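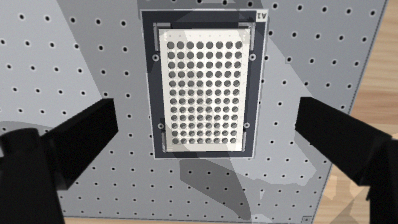 Figure 6. Start position in the simulator, fingers open on both sides of the plate. The A1 label on the holder is at the top right and reads upside down from this view.

Home Guides Open Day Contents Previous Next

6. Setting up and running the plate demo

Last revised 15/12/2025 by Anju Dixit

This is the section you want if you've been handed the plate demo for the open day and you have a morning to get it going. I've run it every July since we moved into the Hoarau building, and I still keep these pages open on the bench next to me, so please don't feel you have to memorize anything! Section 5 covered unpacking the arm and bolting down the breadboard. I'm assuming all that is finished and the arm has homed without complaints.

The demo has two halves. On the big screen we run the Surkolach program in the simulator (Fadow, on the laptop with the green sticker), and then we run the same program on the real arm behind the guard. Visitors like seeing the two back to back. The whole thing takes 21 minutes if you let people ask questions, and I very much hope you do.

6.1 Get the simulator ready

1. Turn on the laptop and log in with the demo account. The password is on the card inside the lid of the tool case.

2. Open Fadow and pick "Surkolach open day" from the list of saved setups. Don't pick the one called "Surkolach old." I keep meaning to delete it.

3. Wait for the board to load. On our laptop this is slow the first time after a restart, so go fill your water bottle.

4. Switch the view to Overhead and compare it with Figure 6. You want the 96-well plate seated in the dark holder, the long sides running up and down the screen, and a gripper finger on each side with clear space between it and the plate.

5. Find the A1 label. In the overhead view it belongs at the top right corner of the holder, and the letters are upside down. Leave it that way. Tipene Tawhiri "fixed" it for me one year by spinning the holder in the setup file, and I spent my whole lunch break working out why the program was going to the wrong end of the plate.

6. Press Play once with the speed at 25 percent and watch a full run before you let anybody in.

Note: The dark bands across the board are the arm's shadow. You can turn shadows off under View if the projector in your room is weak, though I like them on. Kids spot the shadow right away and want to know where the rest of the robot is, and then you can pull the view back and show them.

Note: If the board comes up with no plate in the holder, go to Items, choose Plate 96, and click Snap to Holder. Don't drag it in by hand. You'll get it nearly right, and nearly right is no good to you.

6.2 Get the real bench ready

Do this part with the arm disabled and the red light showing.

1. Wipe down the breadboard. Dust and old tape end up under the holder and tip it.

2. Set the holder on the board and line up its A1 label with the label in the simulator. I stand where the overhead camera would be looking from and hold the laptop beside me. It looks silly and it saves a lot of arguing.

3. Put in the four holder screws by hand, all of them, before you tighten any. Then tighten corner to opposite corner.

4. Press a plate into the pocket. It should sit level and it should lift out again with a light pull. Use one of the empty practice plates from the box marked DEMO. We don't use anything with liquid in it at open day, not even colored water. (I know the colored water looked great. The carpet did not.)

5. Place the floor tape 900 mm out from the guard. There's a marked stick in the tool case so you don't need a tape measure.

6. Check that the stop button works. Press it, see that the arm drops out of ready, twist to release, and reset from the panel.

CAUTION: The fingers close with enough force to hurt. Keep your hands out of the space between them whenever the arm is enabled, even if it's sitting perfectly still and you only want to nudge the plate a hair. Disable it first. Every time.

CAUTION: The guard door has to be closed before you enable. If the panel lets you enable with the door open, stop there and call Dorothy Wainwright in the workshop. Do not run the demo.

6.3 Dry run

1. Close the guard door and enable the arm.

2. Load the Surkolach program on the panel. Check the name twice, same as you did on the laptop.

3. Set the speed to 25 percent and keep one hand on the stop button.

4. Run the move to the start position only. The fingers should come down open, one on each side of the plate, with the gap looking even. Crouch and check it from the front, then from the side.

5. If the gap is uneven, disable the arm and go to 6.5. Don't try to talk yourself into it.

6. If it looks good, run the pick and the put-back once at slow speed.

7. Raise the speed to 60 percent and run it again. That's the fastest we go with visitors in the room.

The program keeps a cycle count at the bottom of the panel. Ours said 3,638 when I finished last season. When it gets to 4,000 the finger pads are due for a change, and the panel will nag you with a yellow banner. You can still run with the banner up, but it's ugly on the big screen, so swap the pads before the day if you think you'll cross over. New pads are in the left drawer in the Narex room, and section 8 shows how to fit them.

6.4 Running it for visitors

I'm giving you my order here. Change the words as much as you like, but try to keep the steps in sequence so whoever is on the stop button knows what's coming.

1. Get everyone behind the tape and say hello. Point out the stop button and the person holding it.

2. Start on the big screen with the overhead view. Ask what they think the white thing with all the holes is. Ice tray is the usual guess! Tell them it's a plate with ninety-six little wells, eight one way and twelve the other, and that labs use plates like it to run a lot of tiny tests side by side.

3. Show them the A1 label and ask why a robot might care which corner is which. Give them time on this one. Somebody almost always gets there, and it's usually somebody under ten.

4. Play the simulator run at full speed, then once more slowly.

5. Walk over to the bench. Check the door, check the tape, and say "enabling" out loud.

6. Run the real arm. I keep quiet for the first run and talk over the second.

7. Disable the arm, say "disabled" out loud, and take questions.

8. Pass around a spare practice plate while you talk. Get it back before they leave.

Note: You need two people for this, one talking and one on the stop button. Evie Whitlock is trained on both jobs and is very good with school groups, so grab her for the morning slots if you can get her. Tracey Ashworth has the slot list.

Questions I get a lot, with what I usually say:

Can it pick up an egg? Not with these fingers and this program. They're set for the plate and that's all they're set for.

Does the robot see the plate? In this demo, no. It goes to where the setup says the holder is. Move the holder and it will cheerfully reach for the old spot.

Why bother with the simulator? Because I can make my mistakes in there first, and I make plenty.

Can I drive it? On the laptop, sure. I let kids jog the simulated arm if the line isn't long. Load the saved setup again when they're done (don't save over it, please please please).

6.5 When something's off

Gap between the fingers is uneven. Nine times out of ten the holder is one hole over from where it should be on the board. Disable, take out the screws, shift it, and start again from 6.2, step 3. If the holder is in the right place, redo the gripper zero in section 4.

Plate lifts crooked. Take the plate out and press it back in. If it's crooked a second time, try another plate. A few in the DEMO box have been dropped, and I haven't caught them all.

Fingers stop short and the panel says REACH. Wrong program, or the right program with the old setup. Check both names.

Simulator and bench don't match. Trust neither of them until you've checked the A1 corner on each.

Big screen is blank. Unplug the adapter, count to five, plug it back in. The screen wants the laptop awake before it'll show anything.

6.6 Packing up

1. Send the arm to Park and disable it.

2. Take the plate out of the holder and put it back in the DEMO box.

3. Leave the holder screwed to the board if there's another open day session tomorrow. Otherwise remove it and bag the screws with it.

4. Close Fadow and answer No when it asks about saving changes.

5. Write the cycle count on the sheet inside the tool case, with your initials.

6. Pull up the floor tape. It leaves gum behind if it stays down overnight.

Go on to section 7 for the sorting demo, which uses the same board but a different set of fingers.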